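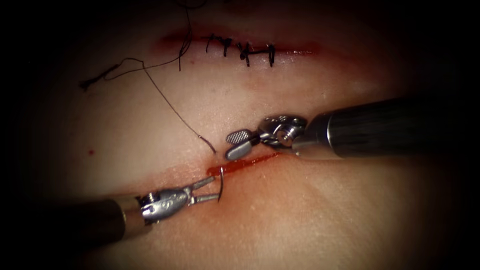
Endarthorpe wrist and jaw set: two months in

I've been putting off this review because I kept changing my mind, so take it as where I've landed on 26th May and no later!

Quick background. I run a small bench with two instrument arms, and most of what we do on it is suturing. For a long time both sides had Lozano jaws. They're fine, they're cheap, and the tips wander after a while. The Endarthorpe set comes with 2 instruments, a textured grasper and a slim needle driver, and costs 300 more than the Lozano pair. I grumbled and ordered it.

The grasper first. The upper jaw is a flat paddle with a fine crosshatch on it, and the lower one is smooth and rounded. I thought that was a bit odd (why not texture on both?) but I've come to like it. Tissue edges stay where I put them and I get fewer crush marks. Thread is another story - it slides off the smooth side if you're lazy about the angle, and I am often lazy about the angle.

The needle driver is the star. A little curved needle sits upright in the tips and stays there while you push the point in, which the Lozano never managed for me past the first few bites. My interrupted stitches still aren't evenly spaced, but that's my hands and I can't bill Endarthorpe for it.

Now the grumbles. The cable pulleys at the wrist are exposed, so cleaning is fiddly and you want a soft brush. The Uston controller needed a new tension profile before it would close the jaws smoothly, and the manual gives that all of one paragraph, on page 236. Brayan Cusi found it for me after I'd lost an afternoon. Endarthorpe rates the cables for 4,000 closes. I can't vouch for that yet, ask me in October.

I also had a Levstead driver on loan for a while. Lovely light feel, but the tips are too chunky for small needles and I sent it back.

Would I buy the set again? The driver, yes, tomorrow. The grasper I'd try first if you handle a lot of loose thread. They do sell them separately, by the way - it's hidden under spares on the order form.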